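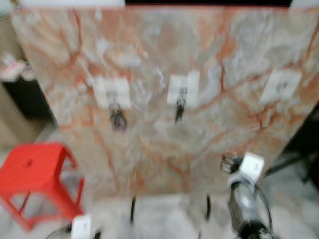
Head view, hook board task. Marble-pattern panel with three white fittings, the right one without a hanging object.

Flandora Hooks – README
Version 2, June 2025
Contact for the data: Karlijn Mulder. Contact for the training code: Adel Chraibi.

What is in this release

Flandora Hooks is a set of robot demonstrations recorded by teleoperation in a furnished room. The robot has two arms and works at a standing board with hooks on it. The set contains 539 episodes for training and 200 episodes which we keep apart for evaluation. Please do not train on the second group, also not for a "final" model, because the numbers in our report then lose their meaning.

The task is simple to say: bring a small hanging item to the board, or take one away from it, with one gripper. The difficulty for the policy is mostly the last part of the reach, when the fingers come near the board and the head camera gives a poor view of the contact point.

Why we made it

In our earlier work (project Skedum) we filtered out every frame with strong motion blur before training. It looked like a reasonable thing to do. Anouk Van den Broek then noticed that the filter removed mainly the moments in which the robot turns or changes its height, so the policy had almost no examples of these. In this release the blurred frames stay in. Each one has a blur score, and you can decide yourself what to do with it.

The main question of our study is whether a policy trained with blurred head frames can lean more on the wrist camera in those moments. For this we compare two training recipes:

trovow-base: all frames with equal weight, no use of the blur score.
trovow-gate: the blur score of the head frame is given to the network as an extra input, and the network learns how much to take from each camera.

The second recipe does better on the evaluation episodes when we measure the error of the predicted arm motion. On slow episodes we see no clear difference between the two – please keep this in mind if you cite the result. We have not yet tested on a different robot.

Cameras

There is one camera at the head and one at each wrist. The streams are stored separately and are matched by time stamp. A wrist stream can point at the floor or at furniture for a long part of the episode, while the arm is low or is waiting. We did not cut these parts.

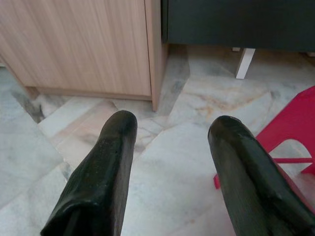 For the gate recipe they are useful, as the network must also learn when the wrist view says nothing about the board. If you want only the reaching part, use the field "phase" and keep the value "reach". The phase labels were made by hand by Yvette Lachance and checked a second time by Wim Verbeke. Where they did not agree, the label is "unclear".

Fields for each episode

episode_id: a whole number, starting at 1. The highest is 611 in the training part, as rejected recordings keep their number and are left out.
arm: left or right, the arm which does the task.
goal: hang or remove.
phase: one label for each time step.
blur_head, blur_wrist: a score between 0 and 1, higher is more blur.
success: yes or no, given by the operator directly after the episode.

Known problems

The floor and the board both have a marble look with orange veins in places. A segmentation model which we tried (Gökçe, small version) sometimes joined the two into one region. We do not supply masks for this reason.

The blur score is not reliable on surfaces with little texture. A sharp view of a plain cabinet door can get a high score.

The success label is from one person only and was not checked again.

Planned

In September we want to add episodes with a second board and a longer reach. The format of the fields will stay the same. If you find a wrong label, send Karlijn the episode_id and the time step, and she will correct it in the next version.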